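Glass Rack Hanging: a data card for the Sternbridge tabletop set

Part of the Kukau collection of everyday table tasks
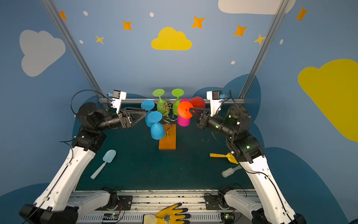

Deividas Kuusk wrote back within an hour of the first draft going round to say that the section on stemware was far too short, and that anybody who has ever dried up after a big dinner would want to know which way round the glasses go. Fair point! So the stemware section is now the longest one here, and it comes first.

The glasses and the rack

The main thing in this set is a curly, brass-gold wire rack, shaped like a little tree and standing on an orange wooden base. It has a spiralling trunk and hooks branching out near the top, and stemmed glasses hang from it upside down by their feet. I love this rack. It looks like something from a grandmother's sideboard, and it is much fussier to load than a straight rail, as every hook sits at its own height and angle.

The glasses are silicone wine glasses in strong plain colours: lime green, sky blue, pink, orange and red. Silicone was Anatole Pichon's idea and it has been a joy. You can drop one, pick it up and carry on. They give a little when squeezed, and they swing and nudge each other on the hooks in a way that real glass would never forgive.

Feet up, bowls down, always. A glass counts as hung when the foot is held by a hook and the bowl hangs free. Leaning counts too, if it stays put. A glass resting on the wooden base does not count, however tidy it looks.

What is in the set

Episodes: 200
Layouts of the table: 41
Tasks: 2 (hanging up, taking down)
Held back for testing: 50 episodes, all from layouts that are in the main part as well

Hanging up starts with the glasses on the table and the rack bare or partly filled. Taking down is the other way about. Please don't treat one as the other played backwards! Taking down has its own tricks, mostly to do with neighbours: two glasses side by side near the top like to come away together, and the lower ones are easily knocked by whatever is being lifted past them.

The other things on the table

Most layouts have a few odds and ends lying near the rack, and they are never part of the task. The pale blue plastic toy shovel is my favourite. It turns up wherever there was room for it. If you are labelling objects, call it "shovel" and leave it at that. We had "spade", "scoop" and "beach thing" in the notes at one point and it took most of a Monday to sort out.

Colour names

Use the short names: green, blue, pink, orange, red. Where two glasses share a colour, the notes add "upper" or "lower", or "left" or "right" if they hang level. These words go by the position at the start of the episode and do not change afterwards, even when the upper blue ends up at the bottom.

Known gaps

No real glass, and no tumblers or mugs.
The tablecloth layouts planned for May are not included yet. The Merkodstead table, which has a pale top, is also still to come.
A few notes from the Šimkus batch say "cup" where they mean "glass". Harmless, but worth a search and replace before you start.
Pink and red can be hard to tell apart in the evening episodes. If you are unsure, go by the layout sheet and not by eye.

Corrections

Send them to Anatole, with the episode number and the colour of the glass. Suggestions for new racks are very welcome too, the curlier the better. Deividas has his eye on a mug tree with wobbly arms, and I can't wait to try it.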